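Loud walls, grey tops: a gallery
Posted Wednesday, July 10, 2019
Words by Myfanwy Kemeys

Large black-and-white pattern is back on walls, and this time it has moved into small places: desk nooks, pantry ends, the inside of cupboards, the three sides around a workbench. I've been sent enough of it this winter to fill a gallery, so I have. Regular readers will know I'm not easily talked into things. I went into this thinking most of it was a way to sell ordinary board at twice the price, and I've come out thinking that about two thirds of it.

Names in the headings are the makers' own. Prices are what I was quoted in Australian dollars, before delivery, and I've left out any that came with the words "starting from".

Ula, large leaf repeat
Sold by the drop. The repeat is so big that a narrow wall gets one leaf and the rump of another, and the brochure is silent on this. Order a sample at full size or don't order.

Ula, small leaf repeat
Same drawing, shrunk. It goes grey from the doorway, which rather defeats the purpose of paying for black.

Norðdahl, check and blade
Triangles filled with checks, set against long black points. The sales line is that it "opens a room up". I have stood in a room papered in it and the room was the same size as before.

Norðdahl, check and blade, gloss
Don't. Under a ceiling light half the pattern turns into reflection. The matt version costs the same and you can look straight at it.

Nomau, mirrored panel
Printed on rigid board and made so the left half answers the right. Mirrored designs are lovely on paper and merciless on site. If the panel goes up a finger's width off centre, every visitor will feel it even if they can't name it. The fitter will tell you it's fine. Take a tape.

Nomau, mirrored panel, second colourway
White on black, where the first is black on white. Shows dust. They asked $400 for the one panel and the word "archival" was used, for a board that was going behind a kettle.

The wraparound
Now to the idea I was most doubtful about, which is running the pattern across the back and down both sides of a small open-fronted space. The theory goes that one loud wall looks like an accident and three look like a decision. My objection was that you'd be sitting in it. Big curls at the back, big points left and right, and nowhere for the eyes to go except down.

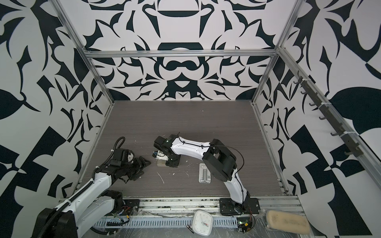
I'll give some ground on this. When the back wall is symmetrical and the side walls are allowed to be wilder, the eye does settle, because the back gives it a middle to return to. What doesn't work is running three unrelated designs because the showroom had ends of rolls. Keep to one style, one scale, one ink. And leave the thing flat. I was shown a version with raised edges on the shapes and all I could think about was wiping it.

Corners
Nobody's brochure has a corner in it. Leaf shapes that run towards a corner and carry on around it need somebody patient, and patience is billed by the hour. A plain metal strip up the join hides a good deal of sin. Silver suits black and white better than black does, to my surprise; black trim gets lost among the black shapes and then you wonder what the line is.

Top edge
Paper that just stops halfway up a wall looks unfinished. A rail across the top fixes that. I was quoted separately for "capping", "finishing" and "edge treatment" by the same Skokdale showroom, and when I asked how they differed I was given a coffee.

Hooks
Every small workspace I've been shown lately has a row of hooks up one side. I like hooks. I like them much less in a showroom, where they never have anything on them. Hang a tape measure, two aprons and a dustpan over a busy pattern and see if you can still find the dustpan.

Hooks, on a slope
A rack that climbs or drops along the wall is more useful than it sounds, since long things can go on the high end. It also makes a straight wall look crooked. If you are the kind of person who straightens other people's pictures, have it level.

Hooks, black
Small black hooks against a black-and-white print disappear. Some people want that. I caught my sleeve on one.

Grey wood-grain tops
And so to what goes under all this. The standard answer this year is a dark grey top with a fine grain to it, and the grain runs sideways. It is sold as the calm part of the scheme. I think it's the best idea in the whole business and I'm a bit annoyed about that, as I had a paragraph ready.

Grey wood-grain tops, used
What they don't tell you is that dark grey shows white. Flecks, scratches, crumbs, bits of thread, anything pale. A pale top shows dark marks and everybody knows it, so they buy dark and then act betrayed. The wear comes where the work gets done, in the same patch, and no amount of grain will hide it. I'd still choose it over white.

Grey wood-grain tops, sealed
I was offered a sealing kit. The tin covers more than 3000 square centimetres, a figure chosen, I suspect, because it sounds like a lot more than it is. Work it out against your own bench before you hand over $59.

Samples
Ula charges for samples and takes it off the order. Norðdahl sends them free but at postcard size, so that you get a corner of a triangle and have to imagine the rest. Nomau will lend you a full board for the weekend if you collect it. Only the last is any use with a pattern this big, and even then you want to see it at night.

Night
This deserves its own line. Strong black-and-white pattern is pleasant in daylight and a different animal under one bare globe. Try it with the light you'll really be using.

Sitting in it
Heledd Landeg, who edits these pages and thinks I'm a grump, lent me her papered desk nook for an afternoon. I lasted until half past three. She has been working in it since autumn and says she stopped seeing it after a week. I don't know if that's a recommendation. If I'd spent that much on a wall I'd want to keep seeing it.

The full quote
For a nook with a back, two sides, trim, capping, hooks and a grey top, Skokdale came in at $1460. I asked for it again without the capping and the price went up, on account of the "non-standard finish". Landeg laughed. I've kept the email.

Doing it yourself
Possible, if the walls are square. Mine aren't. Start from the centre of the back and work outwards, do the sides afterwards, and accept that whatever happens at the front edge is what happens. The instructions with the Ula drops tell you to begin at the left, which with a symmetrical design is simply wrong, and I've written to them to say so.

Cleaning
Damp cloth, no scrubbing. The white ground yellows first near a stove, so I would keep the lot out of kitchens, whatever the catalogue shows simmering in front of it.

What I'd pay for
The mirrored board at the back, in matt. Plain silver trim. The grey top. I'd paint the side walls white and put the difference towards a decent chair, and if anyone from Skokdale wants to tell me that's a non-standard finish, they know where I am.

What I wouldn't
Gloss anything. The second colourway. The sealing kit. Paid samples. Any wall described to me as "a conversation".

Comments and corrections go to the usual address. A reader has already asked whether the small leaf comes in green. It does, and it's worse.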